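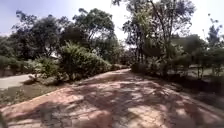

How often should I be cleaning the wheel encoders on a path-patrol robot?
Every 35 hours of running, and again after any day on sandy ground.

grachwheels
Is that in the Grikach manual? Mine says 213 hours, and at that point the left wheel was reading all over the place.

Amber Clegg
I go by 35 too. I look after the Jarkitura rover and it's done over 2,901 km on the same pair of encoders, so I must be doing something right! Soft brush, dry cloth, covers back on. I do it before 8 in the morning so it's ready to go out.

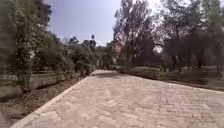 Paved path, bare soil along the left kerb

petchrat_pete
Sorry Amber, I think that's overkill. Every time you take the covers off you risk nicking the seal. I leave mine shut unless the drift check fails (straight run, compare left and right counts) and I've had no bother with it.

Amber Clegg
Fair point about the seals, I did pinch one in March and felt a right wally. I still wouldn't wait for a failed check though. By then you've got grit in the bearing as well.

grachwheels
Brushed it out last night and the counts match again, thanks both. Is the Jutent seal any good as a spare or should I stick with the original?

petchrat_pete
Original. The Jutent one was a bit loose on mine.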